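Table helpers wanted at Brelberg, Follstead

We are looking for two persons to help in our sorting room from October. The work is to arrange small household things on a table, put them in trays, baskets and bowls, and then clear the table again for the next round.

You will work four hours in each shift, from 8.30 in the morning or from 13.00. Every shift has 28 rounds, with a pause in the middle. The things are light, cups and mugs, kitchen bottles, toy food and similar -- but you stand for most of the time, so please bring good shoes.

We ask that you are patient and tidy, and that you can follow a written list in English. Experience from a shop, a kitchen or a kindergarten is welcome but it is not demanded. Training takes one morning and it is paid.

The pay is 12 pounds per hour. Coffee and tea are free, and there is a fridge for your lunch.

Please send a short letter to Siv Sæther, Brelberg, Box 497, Follstead, and write which shift you prefer. Questions about the work can be put to Edgardo Lumanlan on extension 1501 -- best before noon. 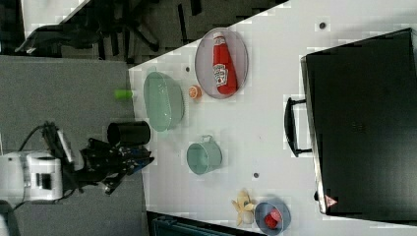 Must I bring my own cups or bowls for the work?
All the things for the table are kept in the sorting room, and you only need to bring your shoes and your lunch.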